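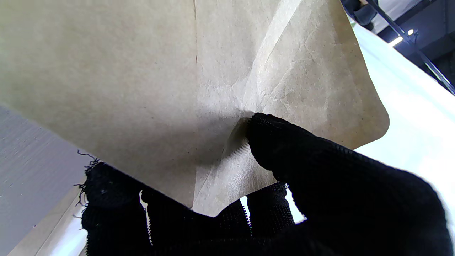
Plain brown kraft paper, close up.

Paper Questions, Answered

I'm Leonardo Longo and I get a lot of mail about how I keep my papers sorted (more than I ever expected!), so I've put the ones that come up most on one page.

Why kraft paper and not plastic sleeves?
I like that I can write on it with any old pen, and it doesn't stick to photos or receipts the way my plastic sleeves did one summer. It does crease. A crease has never bothered me, but if you want things to look crisp in five years, buy a heavier weight.

Which brand do you buy?
Volla for the everyday size, Drilitz when I need something big enough for a calendar or a kid's drawing. I tried Sullel too and the flaps were too short for my taste - fine for receipts, not so great for anything thick.

How do you label them?
Small slips of white paper. I write the topic and the month, something like "car, October", and the slip goes in with the papers so the top peeks out. I used to write straight on the front, and then of course I'd want to reuse it for something else and end up with three crossed-out titles.

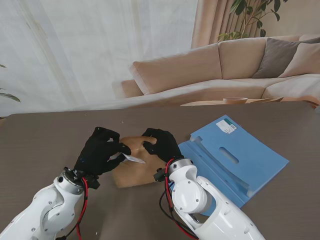
Brown envelope, white slip, and the light blue folder next to them.

What goes in a folder and what goes in an envelope?
Anything I'm still dealing with lives in a folder, so open bills, forms, the insurance thing that never ends. Once it's finished it moves to an envelope. I love a folder with a handle slot, because I carry mine from the kitchen to the desk and back all week long.

How many envelopes do you have?
I counted last winter for a reader who wouldn't let it go: 853! That includes my late aunt's recipes and every letter from the Brandão house, going back to before I could read.

How long do you keep receipts?
Three years for the small stuff, six for anything to do with the house. Please check the rules where you live, I'm just a guy with a lot of paper.

Do you scan everything first?
No, only what I'd be upset to lose. I tried scanning the lot once and gave up after 1685 pages - my scanner was slow and I was grumpy.

Can I send you my own question?
Sure! Use the contact form and give me a couple of weeks.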